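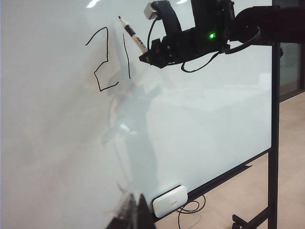 A gripper holds a marker at the whiteboard, with "21" written beside it.

The equipment manager at Plalero plans purchases for the robot work cells a year ahead, and the arm itself takes up less of the planning than outsiders expect. "The quote for the arm is one page," the manager says. "The list of everything that has to go with it is four."

That list covers cables, mounts, spare fingertips, floor stands and consumables. Whiteboard markers have their own row. So do the boards, which are bought on wheeled stands so that a cell can change tasks without a work order. "I used to put boards under office supplies. Then purchasing sent us a wall-mounted model and we lost two weeks."

Plalero compared offers from Hedora and Gallardo last March. Hedora was cheaper on the grippers but quoted 61 days for replacement parts. Gallardo kept parts in stock and charged a yearly support fee. The manager ran both offers over 365 days of operation with the same failure rate, and Gallardo came out ahead once idle time was priced in.

"Cables decided it," the manager says. "We logged 151 service tickets in the year before the switch, and the largest group was cable wear at the wrist. If a cable takes two months to arrive, you buy a second gripper to cover the gap."

The current budget sets aside more than $2,000 per cell for small parts, tracked in Tirden, the in-house inventory tool. Unspent money goes back to the general account in June — a rule the manager would like to see changed.

Writing tasks will stay on the schedule. They need little bench space, and a used board can be wiped and put back into service. The next purchase under review is a second set of stands with locking casters.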